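# Why does a dead tree stay in the park?

Maybe you walked in a park and saw a big tree with no leaves, lying on the ground. Did you ask why the park workers did not take it away?

A dead tree is a home for many animals. First come the beetles. They put their eggs under the bark, and the young ones, which are called larvae, eat the soft wood. Some larvae live inside the wood for years before they come out with wings.

Then come the fungi. You know them as mushrooms, but the mushroom is only the small part which we see. The bigger part is thin white threads, and they grow inside the wood and make it soft like cake.

In Dovhaniuk Park, where I help with the school walks, we have one old oak that fell in January. My colleague Lempi Kallio measured it with the children. It is 57 feet long! A woodpecker visits it to look for larvae, and toads sleep under it in winter.

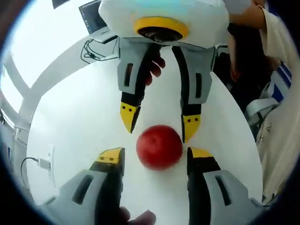
After many years the wood becomes soil. New plants like to grow in this soil — even a new oak can start there.

What can you do?

- Look at the log, but do not pull off the bark. It is the roof of somebody's house.
- If you lift a small piece of wood, put it back slowly, the same way as it was.
- At home, ask if you can leave some old branches in a corner of the garden, in the shade.

Wash your hands when you finish.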